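The Clunarano Village Walks Map

I've lived out this way long enough to know that the ordinary road map is no help at all once you leave the main road – it shows our valley as one lane and a church. So I drew my own! It covers 69 miles of footpath and bridleway, with every ford, stile and decent bench I could find.
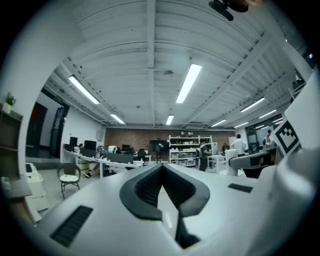

White housing with black vents and a ribbed, V-shaped black jaw.

The map folds down to coat-pocket size and comes with a little booklet on the villages (Heledd Hopkin wrote the bit on Villard, and she's rather rude about the bus shelter). The second printing came out in June with the Benkirane bridge put right, sorry to anyone who got muddy.

Folded map and booklet, 103 grams. Flat copies for framing, ask for Loubna Radwan at the shop.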